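5.3 Fill-level estimation under reflection

The planner in Utirar closes the valve when the perception module reports that the liquid has reached a set line. We doubt that this signal means what earlier work takes it to mean. A ribbed glass breaks the liquid edge into vertical strips, and the polished foot of the dispenser offers the segmenter a second surface with edges of its own.
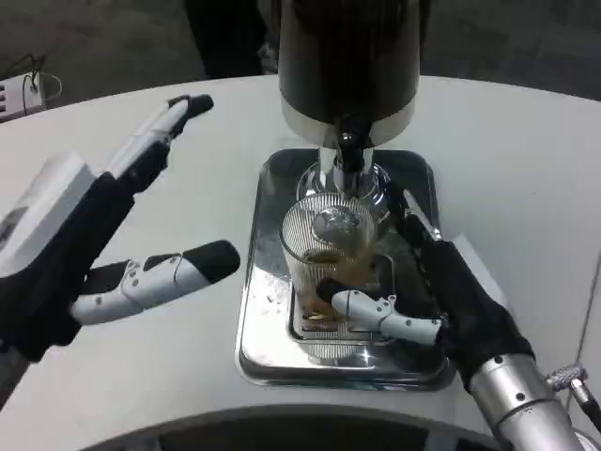
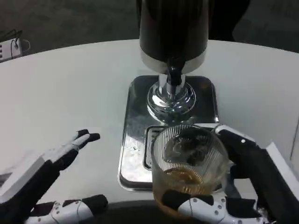

Figure 7. Head-camera views of the glass under the nozzle, with the right hand in contact and the left hand open.

We replayed 289 logged trials with the level estimate frozen at its first value. Success fell by only 13 points, so most of the reported skill may come from timing alone – a baseline that Saab and Gashi left out. Raising the confidence threshold did not help. It removed 40 trials from the count and made the remaining numbers look better than they were. The contact check has a similar weakness: it passes when a fingertip touches the glass, whether or not the grasp would survive a lift. We therefore report grasp and fill results separately in Section 5.4.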